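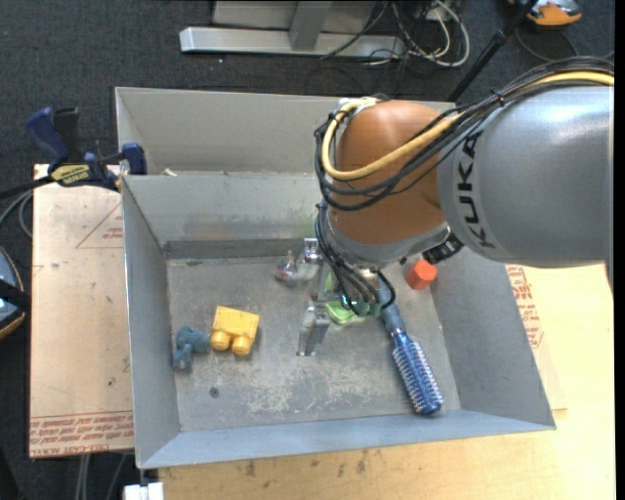
# Metal bins and the loose things inside them

A bin is a container with an open top. In this explainer the word does not mean a rubbish bin. It means the kind used in workshops, stores and sorting rooms, where things are put in and taken out all day long.

This is sheet 13 in the Lodham series *Things That Hold Things*. Words in **bold** are explained at the end.

## What is sheet metal?

Sheet metal is metal that has been rolled until it is flat and fairly thin. The rollers work a little like a rolling pin on pastry, but they are very heavy and the metal is often heated first. Kitchen foil is rolled even thinner. A thick steel plate, such as the side of a ship, is rolled less.

Steel and aluminium are both common choices. Both are grey or silvery when they have no paint on them. Steel is heavier. A magnet will stick to most kinds of steel and will not stick to aluminium, so a fridge magnet is a useful testing tool.

## How a flat sheet becomes a bin

There are several ways to make one. A simple way goes like this:

1. The shape is marked out flat. With the walls folded down, a square bin looks like a fat cross.
2. The shape is cut out.
3. The walls are bent upwards along straight lines.
4. The corners are joined. They may be **welded**, or held with **fasteners**.
5. Sharp edges are smoothed or folded over.

Larger bins are often made from separate panels. Each wall is cut on its own and then joined to the floor and to its neighbours. Small round marks in the floor of a metal container are often the heads of screws, bolts or **rivets**.

## Why some walls slope

The walls of a shoebox go straight up. The walls of many bins lean outwards, so that the top is wider than the floor. This has three effects.

First, a wider top is easier to reach into. Second, a thing that lands on a sloping wall tends to slide down to the floor. Third, if the bins are empty and all the same shape, one may fit inside the next. Ten stacked paper cups take up very little more room than two or three for the same reason.

Sloping walls have a cost as well. A bin with a wide top and a narrow floor holds less than a straight-sided box with the same top.

## Reading the scratches

A new sheet of metal usually looks even all over. A used one does not. Every hard object that is dragged across it may leave a line, and many lines on top of each other make a dull or whitish patch. This is called **wear**.

Wear is not spread out fairly. In a bin with sloping walls, the middle of the floor is often the most scuffed part, as that is where things land and slide. The walls get smudges and rub marks instead. The same pattern can be seen on the bottom of a metal baking tin, or on the slide in a playground.

A scratch is a very shallow groove. Light bounces off the smooth metal in one direction and off the groove in many directions, so the scratch looks paler or darker than the metal next to it.

## Loose items

Items are *loose* when nothing holds them in place. Pencils in a drawer are loose. Eggs in an egg box are not.

Loose items roll, slide and end up at odd angles. The shape of an item has a lot to do with how it behaves:

- A ball can roll in any direction.
- A tin on its side rolls in 2 directions, forwards and backwards.
- A box has flat faces and tends to stay where it is put.
- A brush is an uneven case — the handle and the bristles are different shapes, so it rarely lies completely flat.

Picking up a loose item takes some thought. A handle is a good place to hold a brush, since handles are made for holding. A smooth box is gripped across two opposite sides. Something lying close to a wall is harder to pick up than something in the middle, as there is less room for fingers.

## Try it: the sliding test

You will need a metal baking tray, a ruler, some books and a few small things that will not break. A rubber, a coin, a wooden brick and an old toothbrush work well. Ask before you borrow the tray.

1. Lay the tray flat on a table.
2. Put one item near one end.
3. Slowly lift that end.
4. Stop when the item starts to move.
5. Measure the height of the lifted end and write it down in millimetres.
6. Repeat with each item, always starting from the same place.

In our test with a long tray, the coin moved at 112 millimetres and the rubber held on until 220 millimetres. Your numbers will be different. The force that holds an item still is called **friction**, and it depends on both surfaces.

Use the books to prop the tray at one height, and then test which items stay put and which slide.

## Words to know

**Fastener** — a part that holds other parts together, such as a screw or bolt.

**Friction** — the force between two touching surfaces that acts against sliding.

**Rivet** — a short metal pin that is flattened at the end so that it cannot come out.

**Wear** — slow damage caused by use.

**Weld** — to join metal by melting the edges together.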